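22/04/2018

Starter log, continued. Rye culture and white culture both fed at the usual ratio this morning. The rye one still runs ahead. It reached the tape mark while the white one was well below it, same shelf, same water. Povilas thinks the rye flour itself is carrying more of whatever we want. I think it is mostly the bran holding warmth and feeding faster. We did not settle it.

**Batch notes**

Dough A is the Skondik white flour, straight. Dough B is the same with a fifth of it swapped for the Lider whole wheat. Flour weight was 2000 g in each, salt held back until after the rest. Levain was 200 g per kilo of flour. B drank more water than planned and I gave it an extra splash during the second fold. I did not weigh the splash. Should have.

Folds: 3 for A, 2 for B. B was tearing on the surface by the second one, so I left it alone. In February the same blend took all its folds without trouble, but the kitchen was colder then and everything moved slower.

Bulk ran long on both. I went by the look of the dough, domed at the edges and a few bubbles under the skin. A was easy to read. B never domed properly and I shaped it when A was ready, which was probably early.

**Bake**

Both in covered pots, lids off for the last part. A opened well along the cut. B spread sideways and the cut sealed over on one side. Crust color about even between them.

Crumb on A: medium holes, evenly spread, a little gummy right at the base. Crumb on B: tight at the bottom, one large tunnel under the crust. That tunnel is what I would expect from short bulk, so I'm not blaming the flour yet.

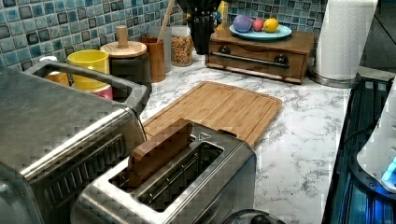
Flavor was better in B, and not by a little. The sour comes in late and there is something close to malt behind it. A is clean and mild, good for sandwiches, slightly dull on its own. Wissam tried both without being told which was which and picked B, then picked B again with butter on. Povilas picked A on texture. He always does.

Keeping quality still to be checked. Both loaves are cut side down on the board with a cloth over them. Last time the white one was stale on the second day and the blend was still fine on the third, but those were different sizes so the comparison was poor.

**Salt**

Changed from the Birhane coarse to the Palano fine. Same weight, so it should make no difference once dissolved, but the coarse was leaving gritty spots when added late and the fine does not. Staying with the fine. The last of the coarse can go in the pasta water.

**Board and work surface**

Shaping straight on the counter was better than shaping on wood this time. Dough A was wet enough to stick to the board last month and I ended up adding more than 200 g of flour over the whole session to get it loose, which spoils the numbers. A damp counter and a scraper needs almost none. The board is for cutting only from now on. 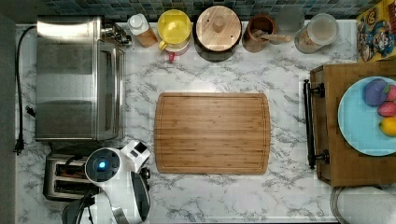 *Bamboo board on the counter, containers along the back.*

**Next time**

- Weigh every addition of water, including splashes.
- Bulk A and B in matching straight-sided tubs so the rise can be read off the wall - the round bowls are no use for this.
- Shape B on its own schedule, even if it means two bakes.
- Try the rye culture in A. If it brings the flavor up, we may not need the whole wheat at all.
- Wissam wants a seeded version. Fine, but after the plain ones are sorted.

Leftover levain from both doughs went into one jar in the fridge. Label says mixed. Do not use it for test batches.

Flour left: enough white for one more pair, whole wheat is low. Povilas to order.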